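11/03/2018

What a good day of clearing up! I never thought I'd write that sentence, but I'm in such a happy mood about the dishes that it has to go down somewhere. I've started using the one big tray from the Hinness sale for everything – bowls, plates, spoons, all the crumpled bits of foil and tissue – and then sorting it out at the table in one go. No more 40 trips back and forth to the sink!

The gray dish rack is so roomy, too. I almost bought the little one at Tanner and I'm so glad I didn't (it would have been full after 4 plates).
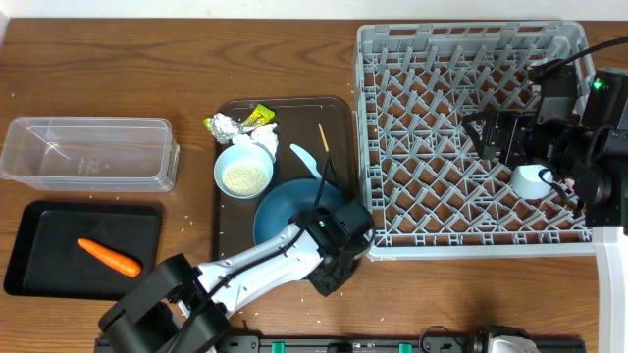
Leftover rice is my favorite thing right now. A scoop in the pan with an egg and some chopped carrot, and lunch is done before the kettle boils. I want to try it with ginger next, and I saw a recipe that uses roughly 200 grams of rice and a whole bunch of scallions – yum!

Must remember: more foil, more carrots, dish soap. And in April I'm going to redo the shelf under the window so the clear tubs have their own spot. I already know which end they're going on.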